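Wenmont automation pilot: progress report for June

The Dastudham hall is now two months into the handling project, and staff have stopped calling it "the experiment". They call it Wednesday, that being the day the rota puts most of them on it.

Seven people have moved from packing to demonstrating tasks with the hand-held grippers. The tasks are small ones, done again and again around one table.
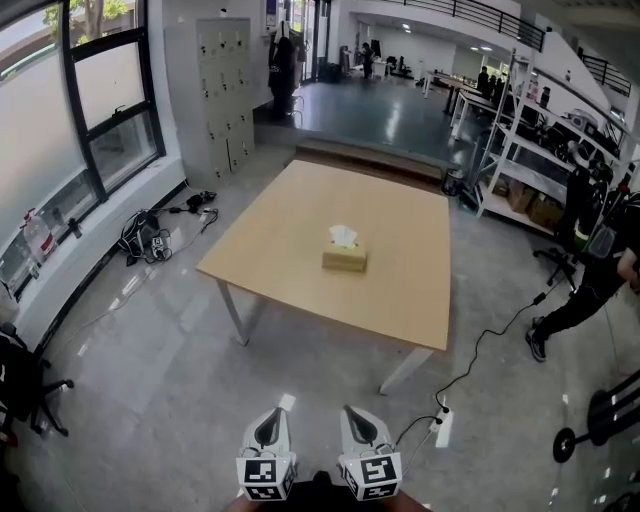

Packing shifts have dropped from 112 to 66 a month, and no jobs have gone. What has gone is the old tea break, which depended on the line stopping. The grippers never stop the line, so we have put a break back on the rota in writing. Morale improved more from this than from the training course.

Still open at the end of the month:

1. Pay grade for demonstrators. Itel want it settled before autumn, and so do the demonstrators, with more feeling.

2. Sore wrists. Shibata have promised a lighter grip. We have asked for it twice.

3. Floor space at the lockers end, which both shifts regard as theirs.

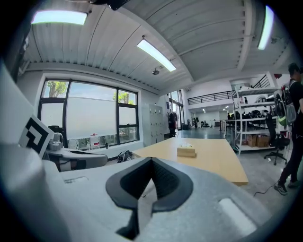

4. Recordings. We hold 275 usable ones and need a second person to check them.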